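Print this page
E-mail this page

A Cloth, a Button and Some Blocks: A Conversation with Elżbieta Sikora

January 17, 2018

Elżbieta Sikora has chosen table coverings for the demonstration room at Civumach for longer than she cares to calculate. Her present choice is a printed landscape, with a purple mountain, its reflection in the water, and a flock of small dark birds. She was asked first why a work surface should carry a picture at all.

"A plain cloth tells you very little about what is lying on it," she said. "I want color that changes from one side to the other. A pale block looks different on blue than it does near black, and people notice that as soon as they move it."

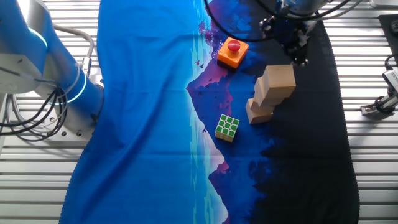
Selecting the Objects

The objects are deliberately modest. Ms. Sikora keeps 54 small items in a cabinet and puts out only a few at a time. Wooden blocks are in use most often, together with a puzzle cube and an orange box with a round red button on top. She rejected a set of glazed tiles in October after 2 of them chipped.

"The button is the one visitors reach for," she said. "I do not discourage it. The blocks require more patience, and I would like people to come to them in their own time."

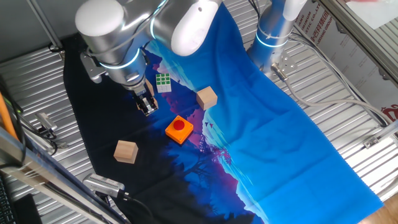 Hanan Akl takes a different view of the cloth and would prefer a smaller pattern, on the grounds that a single large picture draws the eye away from the objects. Ms. Sikora has heard the argument before and considers it a fair one. She tried a small check from Doolan for one season and found it tiring to look at by the end of the day.

On the matter of wrinkles she is firm. The cloth is not ironed between sessions. "It is fabric, and it will fold," she said. "If a block will stand only on a perfectly flat surface, I would like to know that." 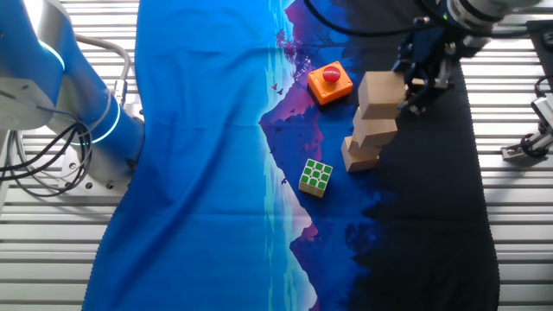
Stacking was introduced at the suggestion of Inger Frandsen, and Ms. Sikora admits that she was reluctant at first. She had regarded the blocks as things to be sorted and put away. She now keeps the sizes mixed on purpose, and a stack may well have its largest block at the top, with the one beneath it set at an angle. "A careful builder would begin with the largest," she said. "I find the other order more instructive."

Asked about the cost of the arrangement, she replied that the cloth came to 80 dollars and the blocks to 40, and that she has no plans to replace either this year.

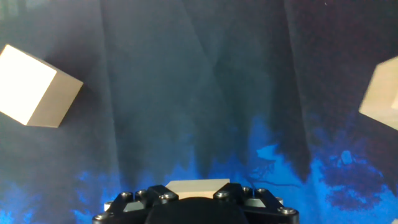 The finish of the blocks has occupied her more than any other question. A supplier, Ponano, offered them painted in primary colors, and she declined. Bare wood shows light in a way she values: one face of a tilted cube can be almost white while the face next to it stays a darker tan, and the edge between them is easy to find. Against dark gray folds, she added, no paint is needed. "I shall keep them as they are until the corners wear round," she said.

Print this page
E-mail this page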